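Garnent hand release fault

The Garnent hand release fault is a recurring failure in two-armed laundry robots, in which a hand stays closed on a piece of cloth after the control program has commanded it to open. The program records the item as delivered, and the arm moves away with the cloth still attached. The fault takes its name from the Garnent trial, where it was first described in detail.

Background

The trial was led by Vilmos Kelemen and Lilla Szalai. Its purpose was to test the unloading and sorting of mixed garments from a basket placed at low height, which requires the robot to reach down in front of its own feet.
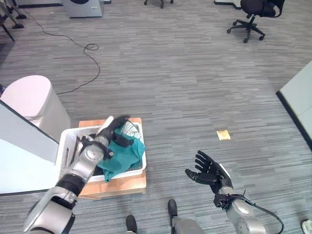
The control software, called Nostier, divided each transfer into four steps: reach, close, lift and release. Only the first three steps were checked by a sensor. The release step was considered complete when the open command had been sent, and the position of the fingers was not read again until the next grasp.

Description of the fault

In 300 transfers recorded during the first part of the trial, the fault appeared 62 times. It was most frequent with knitted cloth and with garments that have thin straps. Two forms are usually separated. In the first form, one finger remains bent while the others open, and a fold of cloth is held behind it. In the second form, all fingers open normally, but a loop or strap stays caught at the base of the thumb.
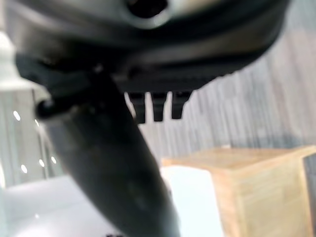
View from a wrist camera, with the hand close to the lens and a light wooden box at lower right.

The second form is more difficult to detect — the motor readings are the same as for an empty hand. Ákos Illés, who reviewed the trial records, found that the wrist camera could help only when the cloth was not hidden by the hand itself.

Safety considerations

The direct damage was small: pulled threads and, in one case, a torn cuff. The greater concern was the movement that followed. When both arms work at the same time, a garment trailing from one hand can enter the path of the other. If the second hand then closes on it, the two arms pull against each other.

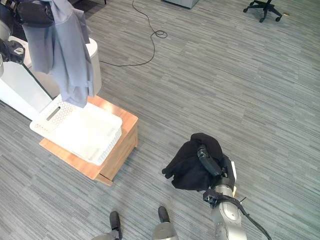
Nostier stopped both arms when the force limit was passed, but it did not open the hands, so the cloth remained under tension until an operator released it. The trial team therefore introduced a rule that no person may reach for a held garment before motor power is off.

Correction

A revised procedure was published in December 2023. After each open command, the finger positions are read again, and the arm makes a short, slow lift before full speed is permitted. If the wrist camera sees cloth below the hand during this lift, the open command is repeated once. After a second failure the robot stops and calls the operator.
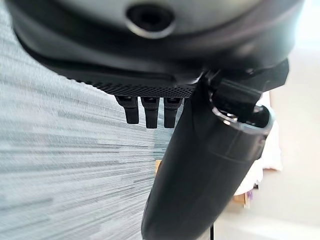

With this procedure the fault was recorded 11 times in 800 transfers, and in none of these cases did the second arm take hold of the trailing cloth. Benedita Tavares has objected that the two series are not fully comparable, as the later one contained fewer garments with straps. The slow lift also makes each transfer longer, and in some later versions of Nostier it is switched off for towels.

See also

Grasp detection
Force limit
Protective stop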